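**Dillholm Records Office, storage and retention meeting**
2025-01-26

Present: Jaqueline Meléndez (chair), Nhung Mạc, Thịnh Nghiêm, Jeanine Groen (minutes)
Apologies: Châu Vũ

**1. Previous minutes**
Approved with one correction: item 4 should read "Zardale annex", not "Zardale store".

**2. Backlog**
Nhung reported 3426 files awaiting review. Of these, about 400 are duplicates from the October transfer and can be closed without a second reader. Agreed.

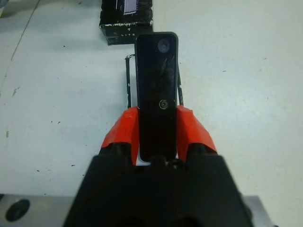 *Fig. 1. Slim black object, held upright.*

**3. Shelving**
Thịnh presented the Dulten quote for 70 bays. Delivery is not included. Jaqueline asked for a revised quote with delivery and floor fixings shown separately. Deferred.

**4. Work surfaces**

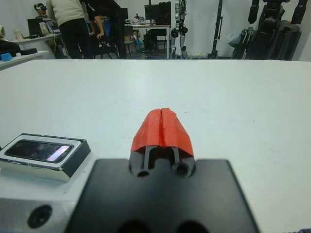 Oversize maps need a flat surface for unfolding before they are scanned. Jeanine proposed one long table in place of two short ones. The large white tabletop in Fig. 2 was taken as the model for color and finish, with the note that a smooth white top shows scuffs. Thịnh to obtain a sample in matte gray. Budget limit 3000.

**5. Retention codes**
Code R7 to be split into lease and sale. Nhung to circulate draft wording; comments to her in writing.

**Actions**
- Nhung: close duplicates, draft R7
- Thịnh: Dulten quote, gray sample
- Jeanine: send minutes to Châu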